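Search this site Go Search help

4. Planning and paying for the cell

4.1 Where we began

I came to this part of the work backwards, I should say, because the money arrived before the plan did. We had a sum set aside for "handling equipment" (the form gave us one line to say what that meant), and I had until the end of the budget year to turn it into something that could put together and take apart small household furniture. Most papers in our corner of the field give the equipment a single sentence, and I always want to know more. What did they nearly buy? What did they wish they'd bought? So this section is longer than usual, and I hope it saves somebody a bit of trouble.

We started with three offers. The first, from Titcombe, was for one large arm on a fixed column, with a fence, a light curtain and two days of training. The second, from Lusitz, was for a pair of small arms sold as a set. The third was Bitar's, and it was the second offer again with dearer arms and cheaper support. I spent most of January reading the small print on all three, and I'd do it again, as the differences that mattered were nearly all in there. Titcombe's price left out the floor fixings. Bitar charged for software updates after the first year. Lusitz included a spare set of gripper fingers, which sounded like a trifle to me then and doesn't now!

4.2 One arm or two

My own feeling at the start was for the single big arm. It could lift more, it was simpler to program, and I liked having only one thing to go wrong. Kyrylo Melnychuk argued the other way and kept at it for weeks. His point was that flat-pack furniture is light but awkward, and that a person doing the job hardly ever uses one hand. You hold the piece with one and work on it with the other. With a single arm we would have needed clamps, and a different clamp for every shape of table or stool, and each clamp would have had to be drawn, ordered and stored somewhere.

So we costed the clamps. Just for the list of items in Section 3 we came up with 8 separate fixtures, and that was before anyone asked for a new item. Once those were added in, the one-arm offer stopped being the cheap one. I changed my mind that afternoon and we went with Lusitz.

4.3 What the price list doesn't say

The arms were the easy bit to budget for. The things I got wrong were all small, and they all came out of the same pot.

Cables were the worst. We allowed for one set per arm and nothing over, and then found that the routing we wanted needed longer ones. Finger pads came next. I had put down 100 for the year and we ended up ordering 200, partly through wear and partly through trying softer ones that we then didn't like. Cloth for covering the work surface was never in the plan at all and was bought out of the stationery line (sorry, stationery line). Then there was storage: furniture takes up a lot of room even when it's in bits, and the shelving cost more than I'd have guessed.

Staff time is the other thing I'd put in much larger figures. Isa, our scheduling tool, logged 143 hours of setting up before we had a single run we were happy to keep, and I had written "two weeks" in the plan with a perfectly straight face.

4.4 Choosing the test pieces

We also had to buy things for the arms to work on, and this deserves a budget line of its own. I wanted pieces that were cheap enough to replace, light enough for small arms, and fiddly enough to tell us something about grip. 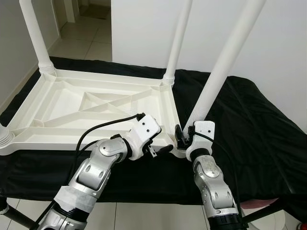 Figure 4. Two-arm work on a plastic table.

Plastic tables turned out to be the best value of anything we bought for testing, and if I were writing the plan again I would order more of them and fewer wooden stools. They weigh very little and they give the grippers plenty of different places to try. Look at the underside in Figure 4, with its raised rims and crossing ribs: there is an edge to get hold of nearly everywhere, though the choice of edge matters a good deal. One gripper has the corner by the near right leg while the other presses a finger against the near rim, and that sort of sharing is exactly what we'd have been paying for clamps to do. The collars at the feet of the legs are a useful shape for us as well, being round and ridged where the rest of the top is mostly straight lines. I'd suggest anyone planning a similar purchase takes a gripper finger along to the shop, or at least its measurements, and tries it against the rim before paying.

4.5 What I would ask for next time

For the next round I've asked for the money in two parts. The first covers the arms and whatever bolts them down. The second is held back until we have run the cell for a while, and it pays for fingers, cables and test pieces once we know which ones we get through. Our finance office wasn't keen at first, as they prefer one order and one invoice, but they came round when I showed them how much of the first budget had gone on small top-up orders.

I would also get the support terms written into the order itself. Lusitz have been good to us, but our copy of the agreement says "prompt" where I would much prefer a number of days. The full list of what we bought, with the prices we paid, is in Appendix B.

Last updated June 2021

Contact us | Copyright the authors | Back to top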